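How to keep a fluid diary for your doctor

When I had my second bladder infection in one year, Dr. Alžběta Čierny asked me to write down everything I drink and how often I go to the bathroom, for three days. I did it badly the first time and she sent me home to repeat it. So I write here the way which worked for me.

What you need: a kitchen measuring cup, a second plastic cup for the bathroom, a small notebook and a pen on a string. The string is important in my house, pens disappear.

Step 1. Measure your favorite mug. Fill it like you normally fill it, then pour the water into the measuring cup. My tea mug holds much more than I believed. Write the number on the first page and do not change mugs until you finish.

Step 2. Make four columns: time, drink, amount in ml, bathroom. Soup counts as a drink. Coffee also counts, but write the letter C next to it.

Step 3. Start when you get up in the morning, after the first visit to the bathroom. That first visit belongs to the night before. This was my mistake.

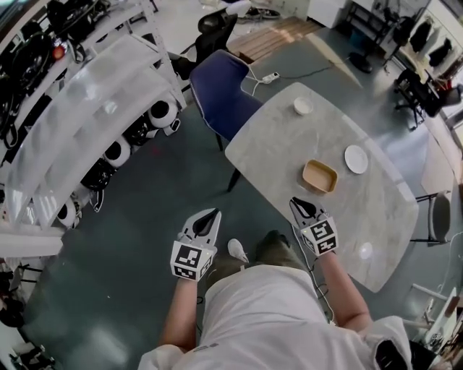

Step 4. Write each line immediately. In the evening you will not remember if the glass of juice was before lunch or after. If you go out, take the notebook with you, or send yourself a text message and copy it later.

Step 5. At night, keep the notebook next to the bed and write only the time and the amount. If you have fever or strong pain in the back, stop with the diary and call the doctor the same day.

Step 6. Add the numbers for every day. My first day was 1034 ml and I was thinking I drink a lot! On the second day, in the August heat, I had only 755 ml. Dr. Čierny wanted me closer to 2000 ml, but your number can be different, especially if you have a heart or kidney disease, so please ask before you change anything.

Bring the pages to your appointment as they are, with crossed out lines and tea spots. I wanted to copy mine nicely, and my sister Rozália told me to leave it. The doctor read it in two minutes and then we talked about my coffee.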